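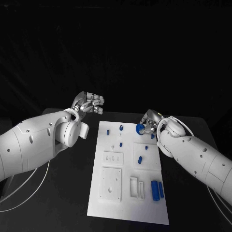
Surero assembly board: second progress report to the Stisel Fund
October 5, 2024

Dear Ms Liepiņa,

With this report I would like to inform you how the work on the assembly board has gone since July, and how the second part of the grant was used.

As agreed in the plan, the board must serve beginners who learn to put small parts together by hand and to check the fit before they use any force. In the first version all parts had the same colour as the board, and learners in Gurkstead complained that they lost the pegs from sight. We have therefore decided that the moving parts will be blue and the board will stay white. This was a cheap change and it has helped a lot. The search for a dropped peg is now much shorter, also in the evening classes where the light is weak.

The drawings are finished and the workshop of Shevchuk has delivered 11 complete sets. We ordered 2,000 loose pegs as spares, in several sizes, because they are the parts which disappear first. From this order 317 pegs were outside the tolerance and were sent back. The replacement came without extra cost, but it delayed us and the course in Gurkstead had to begin with borrowed pegs from the old version.

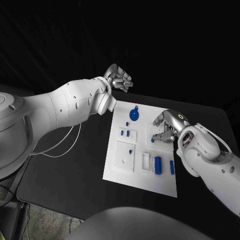
Adeel Warraich wrote to us after his first course that the order of the tasks should be changed. In his opinion the learners should begin with the thickest peg and leave the thin ones for the end, and the instruction sheet should say clearly when a part is allowed to be tight. He also asked if the sheet could be printed on one side only. We have accepted the first two points. The third one we still discuss, as it makes the booklet heavier to post.

The money for printing was planned for one language. Tín Đàm has prepared a Vietnamese translation and Khôi Khúc is correcting it now. We ask for your permission to move 700 euros from travel to printing. The travel line was not fully used, and the total of the budget stays the same.

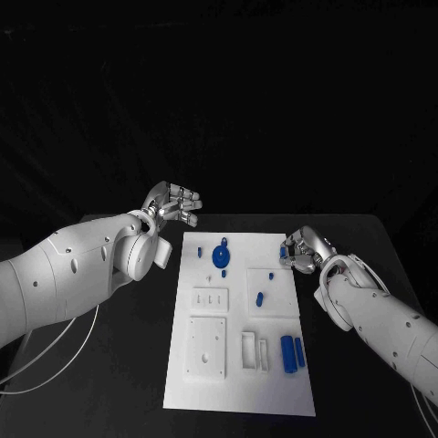
Our main open question is the position of the parts at the start of an exercise. Teachers lay them out differently, and then the results of two groups are difficult to compare. We are preparing a layout card for this. It will fix, for example, that the small plate with three slots lies on the left side, and the larger square plate with the round hole further down on the same side. For the square tray with the raised rim we have not yet decided whether it should be empty at the start or already contain blue parts. Quang Chu will try both ways with his group.

Still to be done before the final report: the layout card, the corrected translation, and the storage box, for which we wait for a second price offer. I will send you the new budget table as soon as I have your answer about the printing.

With kind regards,
the Surero project office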